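Print this page | E-mail this page

How to retell an old joke as a space story

August 2018

Many short funny stories set in space are old jokes with new costumes. The matchmaker, the mean landlord and the guest who won't go home all work well on another planet. These are the steps I use for stories of 500 words or fewer.

1. Pick a joke with two or three characters

Choose one you can tell from memory. If you have to look up the middle, it is too long. Jokes that depend on a pun are hard to move, so start with one where somebody wants something and goes about it the wrong way.

Write the bare joke down first, with no space in it at all. Mine for this page is the one about a farmer who sells the same lame horse twice. It came to 222 words.

2. Choose a setting and keep it small

You need one planet, or one ship, and perhaps somewhere for people to have come from. My farmer lives on Bullillow, a moon where it rains a lot. The buyer comes from Plalex, where they have money and no animals. Two places are plenty for a story this size.

If you are using a film or book series that readers know, stick to the parts they will remember without help. A planet mentioned once in a tie-in novel does the same job as one you made up, and the made-up one brings no angry letters.

3. Swap the objects one for one

Go through your bare joke and underline every object. Give each a single replacement and use the same word all the way through. The horse becomes a cargo sled with a bad left engine. The stable becomes a shed – it can stay a shed. Sheds will exist in the future.

Don't replace everything. I tried changing the rain, the mud, the gate and the farmer's hat as well, and by the second paragraph I couldn't follow it myself. Leave at least half the objects as they are.

4. Give people titles

A title saves a paragraph of explaining. "The harbour master of Tejada" tells the reader that this person is important, is used to being obeyed and has paperwork. It also means you can put off choosing a name until the end, or do without one.

Ranks should match the joke. If the original has a rich man and a poor man, an admiral and a deckhand will do.

5. Cut the technical explanation

Readers will accept that the sled flies. They don't need to know what it burns. Allow yourself one technical line in the whole story, and let it be a complaint. "The left engine has never liked hills" is enough.

6. Leave the punchline alone

Put the last line of the original next to your last line. They should be close to the same length. If yours is longer, you are probably explaining. In my first draft the farmer's reply ran to 35 words. It now has 12 and reads better.

7. Read it aloud

Read it once at normal speed and mark where you stumble, which will mostly be at the names. My ship was called the Zarkov Plalex until I had to say it out loud three times in a row. Now it is the Zarkov.

After that, leave the story for a few days. I wrote mine in June and changed only the opening when I came back to it – the farmer had been introduced twice.

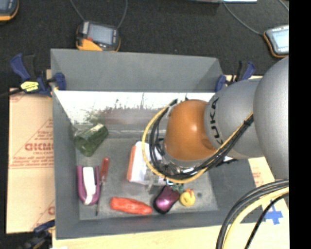 If the opening still gives you trouble, delete the first sentence and see whether the second will do the job. Mine began with the weather on Bullillow, and it now begins with the sled.

This site uses cookies. By continuing to browse you agree to our use of cookies.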